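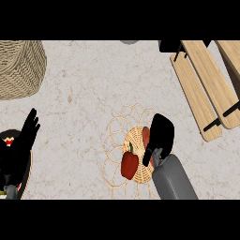 Home Ask Topics Flooring & Tiling Members Search Log in

Is sealing a marble floor every year really necessary, or is it a sales pitch?

Posted by Nadja Aigner, 2024-01-12

We moved into a flat with a pale grey marble floor running through the kitchen and hall. The previous owners left a folder of paperwork, and in it is a maintenance contract with a local firm called Lanz. They come out once a year, strip whatever is on the floor, put down a fresh coat of sealer and charge 400 for it. The contract lapsed in December and they have rung me twice since to "renew our cover", as if the floor were a boiler.

I'm not convinced. My father, Leopold, lived with a marble hallway for most of his life and all it ever got was a mop and a telling-off for anyone in muddy boots. When I asked the man from Lanz what would happen if I skipped a year, he said the stone would "open up". I asked what that meant and he said it would lose its protection. I asked protection from what and he started talking about a premium product called Ornonico, which costs more and apparently lasts longer, though you still have to have it done every year. So what is the longer bit?

There are a couple of dull patches by the cooker and one ring where somebody has put a glass down. He says those prove the sealer has worn off. Do they? And if I do need to seal it, can I do it myself? I have no wish to pay 400 for a man to wipe something on and wipe it off again, but I don't want to ruin the floor out of stubbornness either.

Polished finish, if that matters. I don't know what type of marble it is.

Severin Reisinger

You are right to be suspicious. Your dull patches and the ring are almost certainly etching, and sealer has nothing to do with it. Marble reacts with acid – lemon juice, wine, vinegar, plenty of bathroom sprays – and the acid eats a little of the polish away. An ordinary penetrating sealer sits inside the stone and slows down liquids soaking in. It does not put a shield over the top. You can seal a polished marble floor in the morning, spill lemon juice on it in the afternoon and still get a mark. Anyone who points to an etch and tells you the sealer has failed either doesn't know or hopes you don't.

What sealer does help with is staining, so oil, coffee, that sort of thing. Whether you need it depends on how thirsty the stone is, and you can find that out for nothing. Put a spoonful of plain water on a clean, dry bit of floor, somewhere out of the way. Leave it for fifteen minutes and wipe it up. If the stone underneath has gone darker, it is drinking and you could do with sealing. If it looks the same, leave it alone and try again next year. Do it in a few places, the kitchen end especially, as that gets the most wear.

Stripping every year sounds daft to me. Ask them exactly what they are stripping. If it's a penetrating sealer there is no layer on top to take off. If they have been putting down a wax or an acrylic coating, that is a different business altogether and you want to know before you put anything else on.

Doing it yourself is easy enough. Clean with a neutral cleaner, let it dry overnight, spread the sealer thinly, and wipe off every trace of the excess in the time given on the tin. Leave it on too long and it dries to a smeary haze which is a pig to shift. Test a corner first.

The etch marks need polishing out. Small ones you can try with a marble polishing powder and a damp cloth. A big area is worth paying someone for, though perhaps not the someone who keeps ringing you.

Engelbert Thaler

We use Fusik on ours, twice a year, never had a stain. Can't say if it would have stained without it. Don't use vinegar whatever the internet tells you.

Seraina Rüegg

Agree with Severin on most of it, but read the contract before you bin it. Ours had a clause that renewed it unless you cancelled in writing, and a phone call didn't count. If it's in the old owners' name you shouldn't be bound by it, but I'd still send a letter saying so and keep a copy.

Also, felt pads under the chairs and a decent mat at the door. Grit does more harm to a polished floor than anything you'll spill on it.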